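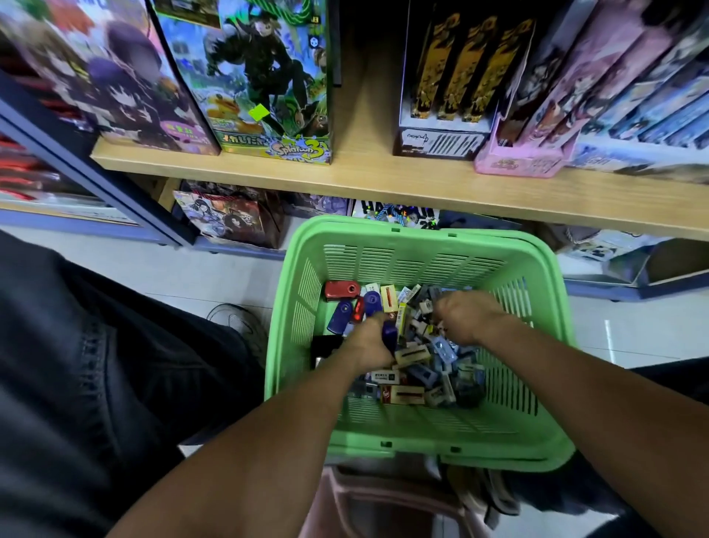

Sorting through a green basket of small items in the aisle.

Sulwood Weekend Saver Pass

If you have been meaning to get out of town for a couple of nights, January is a lovely time to do it, and the Saver Pass is our favorite way to keep the bill down. One pass covers 2 people and gives you 20 percent off the room at any Sulwood inn, plus a hot breakfast each morning (and yes, that includes the waffles, so come hungry!).

You will also find a booklet of coupons tucked inside, good at the shops and cafes we like best near each inn. Skokano Bakery will hand you a free cinnamon roll with any large coffee, and Dunne Outfitters takes $8 off hats, gloves and scarves — handy if you packed in a hurry, as so many of us do.

Price: $20 per pass
Good for: one stay of at least 2 nights
Where to use it: Sulwood Dunne, Sulwood Avik
Delivery: by mail, or pick up at either front desk until 8 p.m.

Please book your room by phone and mention the pass when you call, so Yvette Lavoie and her team at the desk can put the discount on your reservation before you arrive. Passes can be given as gifts — just write the new name on the back — but they can't be combined with our senior rate or swapped for cash. Unused coupons stay good through the end of March.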